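The Last People Who Write It Down

At the Iltgate harbor office the tide log is a green cloth-bound book, and the current volume was opened in June. There are 10 others like it on the shelf behind the door. Each page has columns for the time, the height of the water, the wind and the initials of whoever was on duty, and a wide blank one at the right that is headed Remarks.

The office also has a computer that records all of this except the remarks. It has done so for years and it does it well. The book is kept anyway.

Smaranda Sima has run the office since her predecessor retired. She learned the log from him, which mostly meant learning his abbreviations. "Fg" is fog. "Lt" is late, used for the ferry. A small cross means a boat came in that was not expected. She has added a few of her own and written them inside the front cover for the next person.

"I could stop," she says. "There's no rule that says I have to. But when the insurers wanted to know about the storm, they didn't ask for the graph. They asked what we saw."

What the night shift saw is in the Remarks column, in a hand that gets larger as the hours go on. The graph shows the water rising. The book says that the fuel dock lights went out before the power failed in town, and that two men from the Vitale went down to double the lines.

A trade in paper

Logbooks used to be a steady business. In Resov, a half day's drive inland, the Plolard bindery once sold them to mills, hospitals, railroad depots and schools. Most of those customers are gone, and the ones that remain order in small lots. The bindery now makes about 200 logbooks a year, and the rest of its income comes from repair work and wedding albums.

The books are still sewn in sections and will lie flat at any page. That matters more than it sounds. A log is usually written standing up, often with one hand, and a book that closes itself gets abandoned. The paper is heavier than office paper and slightly rough. The lines are gray, set wider than a school notebook, with a margin deep enough to survive being rebound.

The bindery keeps its own log too. Every job has a number, and the ledger by the press shows which thread was used and who did the sewing. When a book comes back with a cracked spine, they look it up.

What the remarks are good for

Ada Farina teaches history at the college in Resov and has spent much of her working life reading other people's logs. Her main source is a set of 1,199 pages kept by the keepers of a river lock, all of it by hand, most of it dull. She has read it twice.

She is interested in the parts that did not need to be written. A keeper notes the first swallows every spring, and his replacement, who plainly did not care about birds, carries on with it for a season and then quits. One man records every quarrel with the bargemen and never says who won. Another wrote nothing in the last column for 2 years, then filled it for a week when his daughter came to visit.

"The form tells you what the company wanted to know," Farina says. "The margin tells you who was standing there."

She is careful about making too much of it. Handwritten logs are full of mistakes. People fill in the night's readings at breakfast, from memory, and the numbers are a little too even. Ink fades, pages stick, and an entire volume can go missing in an office move. Anyone who needs an exact water level should use the instruments.

Her students are asked to keep a log of their own for one term. The subject can be anything they see daily, such as a bus stop or a kitchen window. Many drop the habit as soon as the grade is in. A few send her pages years later.

Her advice to them on equipment is short. Use a bound book, so that pages can't be pulled out and done over. Write the time first. Pick something to write with that you like well enough to keep near the book, and leave it there.

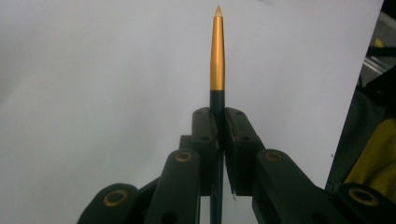 Keeping one at home

A household log needs very little. Sima keeps one for her boiler, and it has already saved her a service call. Farina's covers her garden, with frost dates and what the deer ate. Both women say to choose one subject and one place for the book, and to leave room for remarks even if the column stays empty for months.

Missed days should be left blank. Farina is firm on this, having spent too many afternoons with readings that were made up to fill a gap.

The entry at Iltgate for 22nd November takes up three lines. Wind light from the west, ferry Lt, one small cross. The cross is not explained.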